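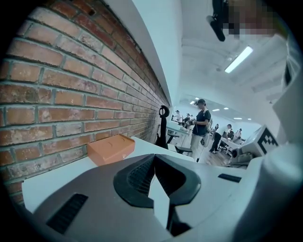

In praise of the dull meditation

I have been sitting, as we say, for 11 years now, and in that time I have bought more books about sitting than I care to admit to my wife. Most of them promise a great deal. By the end of the first chapter I am usually told that I am a boundless ocean of something, and by the end of the second there is a course I might like to sign up for. I don't say this to be unkind, because one or two of those books found me at a low time and did me real good. But I have come to think that the promises do harm, and I should like to make the case for a duller sort of practice.

The best teacher I ever had was Rosaura Ospina, who ran an evening group in Clirnimholm above a shop that sold curtains. She gave hardly any instruction. You sat down, you noticed your breath, and when you found you had wandered off to think about supper you came back again. After 20 minutes she rang a small bell and put the kettle on. I asked her once, in my first September there, what I ought to be feeling by now, and she thought about it for a good long while and said, 'Your knees, I expect.'

I was a bit put out at the time. I had just finished a thick paperback (305 pages, and I had underlined a good many of them) in which the author's mind had opened like a flower on a mountainside, and here was I with pins and needles. It took me years to see that she was being kind. She didn't want me sitting there waiting for the flower.

Waiting is the trouble, I think. If you tell people that bliss is coming, they will spend their half hour listening out for it, the way you listen for a taxi, and you can't settle to anything when you are listening for a taxi. Then it doesn't come and they decide they are doing it wrong, or that they need the next course up. My friend Anselmo Pacheco went on a retreat at Wundine which cost him £603 before the train fare, and he came home quite miserable, poor man, convinced that everyone else in the hall had felt a great warmth in the chest and he alone had been left out. He gave up altogether for two years. I still think that a shame - he was the steadiest sitter among us.

Now, Tharushi Kumarasinghe, who has read far more of the old texts than I have, tells me I am being unfair. The traditions have always talked about joy, she says, and people need some reason to get up in the cold and fold their legs. I grant her that, and I wouldn't want every teacher to be as sparing as Rosaura. A bit of encouragement is a lovely thing. My quarrel is with joy that has a date on it, seven days or 21 or whatever the cover says this spring.

What have I got out of it myself? I am a little slower to snap at people on the telephone. I notice the blackbird most mornings. When my brother was ill I was able to sit beside him without filling the room with talk, and I doubt I could have done that before. You couldn't sell a course on any of it, but I wouldn't swap it.

Anselmo has started again, I'm glad to say. We sit together at his kitchen table before work, with the radio off, and afterwards he makes very strong coffee and we talk about the football.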